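Jagadeesh Pillai
@jpillai_manip
March 15, 2022

Spent the weekend with the Fondach paper everyone has been passing around. Short version: I like the method more than I expected to and believe the headline result less than I'd like to. Thread.

1/ The claim: train a two-arm policy entirely in simulation, shuffle the room around it for every episode, and the policy stops caring what room it's in. Then it should move to new rooms, and eventually real ones, for free.

2/ The task is a bimanual box lift. Two arms, an open box, one gripper per side, squeeze and raise. If one arm gets there early the box slides or tips. So it's a fair test of coordination, and I have no complaint about the choice.

3/ Training data is 3,635 simulated demos. Policy is small by current standards. They trained it on one machine and say so plainly, which I appreciated. The code runs too. Took me an evening, mostly fighting with the renderer version.

4/ Now the part I keep getting stuck on. They evaluate in 64 "unseen" rooms. I loaded a bunch of them. Yes, the kitchens are different, the stairs move, the lamps change color. But look at what the arms have to deal with.

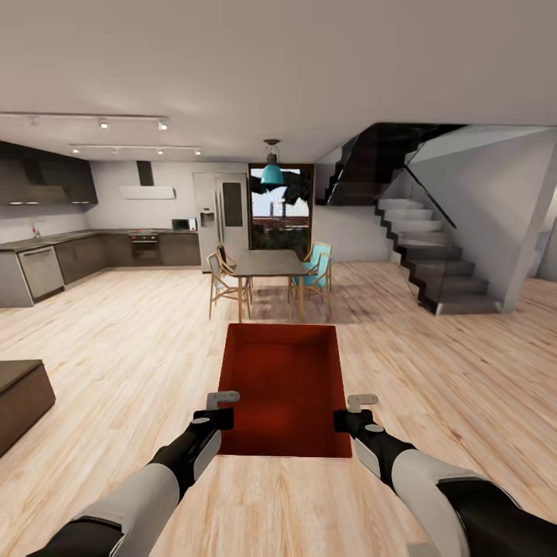
One of the renders. Red box dead ahead, a gripper on each side, big kitchen a long way off.

5/ All that furniture is scenery. The fridge and the dining chairs can't touch the box, can't block an arm, and mostly land in the upper part of the view. A policy could learn to ignore everything past the near edge of the room and score perfectly well.

6/ Maybe that's the point, and learning to ignore the background is worth something! Real policies do fall over when somebody swaps a poster on the wall. But then call it robustness to backgrounds. The abstract says "generalizes to novel homes" and I don't think they've tested that.

7/ So I tried a dumb thing. Kept their room fixed, left the lights alone, and only rotated the box before each episode. 200 runs. Small rotations, fine. Past 13 degrees the success rate drops off hard, and the failures all look alike: one finger lands on a corner, the other keeps closing.

8/ That smells to me like a policy that has memorized an approach, with a bit of visual correction on top. I can't prove it from rollouts alone. If somebody wants to look at the attention maps, please do, my GPU time is gone until next month.

9/ Second test, quicker. Swapped the deep box for a shallow tray from the Zepeda object set. Same starting spot. The arms went to the height where the old rim would have been and closed on air. I only ran a handful of these so please don't quote it as a number.

10/ Somebody will say "just randomize the box pose and shape too." Sure. The Plondano group did that in their February preprint and needed a lot more demos to get back to a worse success rate. That tradeoff is the interesting result, and it's the table I wanted to see in this paper.

11/ Contact is the other thing. I went digging in the config and friction between finger and box is set high and never varied. In sim the lift succeeds on grips I would not trust with an empty shoebox. Light, stiff, grippy box, flat surface. Four favors from the simulator at once.

12/ There is one real-robot section and it's half a page. Success is reported as a percentage with no trial count. I emailed to ask. If the answer is "ten tries" that's okay, put ten tries in the paper.

13/ Things I did like, so this isn't all grumbling. The data collection loop is clean. The ablation on camera placement is careful and I'm stealing it. And releasing the rooms as well as the weights is why I could check any of this. Plenty of groups don't.

14/ What would change my mind: box pose varied at test time, three or four container shapes, friction sampled from a range, and some clutter on the near surface where it can get in the way. Keep the pretty kitchens if you want them.

15/ We're setting up a version of this in Pala, our in-house sim, with the box changes first and the room changes second. My guess is the box matters a lot more. I've been wrong about sim stuff before (see my posts on cloth, or better, don't).

16/ Rotation script is a short patch on top of their repo. Will post it once I strip out my file paths. If your numbers disagree with mine I want to hear it, especially if you're on a newer physics build than I am.

17/ Small correction to 7: the rotation is about the vertical axis only. I didn't tilt the box. A couple of people asked already.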